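2 May 2023

Clovell bin picking kit, trial day 2. Me (Judit) + Ikechukwu on the bench, Sinan dropping in between calls.

Picked up where we left off. License dongle finally accepted after Lilla reinstalled the runtime. Do NOT update the pendant app, it wants the newer runtime and then the dongle drops out again. Lost most of the morning to that.

What's in the box, for Jurgita, who asked: gripper, adapter plate, cable set, software on a stick, quick start booklet (thin, and page 16 is in there twice). No bin mount. No spare fingertips, they're sold as a separate pack. Vendor says lead time on tips is 20 working days. Seems long for a wear part. Ask Endska if theirs fit, same bolt pattern going by the drawing but I haven't checked with calipers.

Setup. Hand-eye calibration per booklet, first attempt rejected, second OK. The wizard doesn't say why it rejects, just a red bar and back to step one. Ikechukwu thinks it was the board angle. Possibly. Wrote to support, auto reply so far.

Payload entered by hand, the value in their template is for the other gripper model. Worth a note in the review, somebody will miss that and wonder why the arm drifts in freedrive.

Plan was 200 picks on mixed stuff, log every one. Got to 90 before lunch and stopped there becuase the log file was writing the same timestamp on every line. Counts are fine, cycle times are useless. Restarted logging with Sinan's script, running alongside theirs.

Impressions so far, no numbers until the full run is done:
- chunky stuff with flat sides, good, hardly thinks about it
- shiny and round, hesitates, replans, sometimes gives up and takes something else
- thin things flat on the floor are the worst. Tips come down beside them and close on air. "Floor clearance" setting helps but the default is too cautious, and it resets on reboot (!!)
- anything close to a wall, it wants to come in steep and then complains about the collision model. We have flared walls, the software only knows straight ones. You can import a mesh but only in the paid tier, which we have on trial till the end of the month

Cables. The dress pack clips they supply are too small for our bundle, we're running it our own way with the yellow one along the link. Keep an eye on the loop at the wrist when joint 6 goes past half a turn. Ikechukwu put a soft limit in, leave it there.

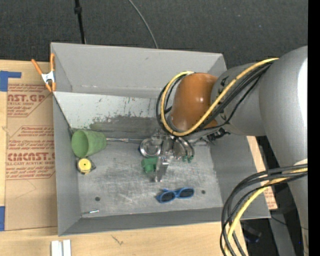
Mixed set for the afternoon stays the same as the morning one, sunglasses, tape measure, cup, pen etc. Don't swap things in mid run or we can't compare with what Vörös sent us in November. If something breaks write it down and carry on without it.

Pricing. Kit is OK for what it is. The yearly software fee is where it gets silly, and support is email only unless you pay for the next level up. Lilla asked for a quote with both, plus one spare tip pack. Also asked if the license moves between arms. Sales guy said yes, contract draft says "per controller". Need that in writing.

Compared with the Ikurham unit we had on loan: Clovell is faster to get going once the dongle behaves, Ikurham had the better error messages and much better manual. Gripping itself, too early. Sinan leans Ikurham. I'm undecided.

To do
finish the run, Sinan's log only
email support again re calibration wizard
calipers on the bolt pattern
backup of the pendant program BEFORE anyone touches settings
Jurgita needs a half page for the Thursday meeting, I'll draft, Ikechukwu to check the numbers

Emergency stop tested at start of session, fine. Arm left powered over lunch in protective stop, shouldn't do that, power it down next time.

16:20 support wrote back, asking for the calibration log. Wizard doesn't save one as far as I can find. Asked them where it shoud be.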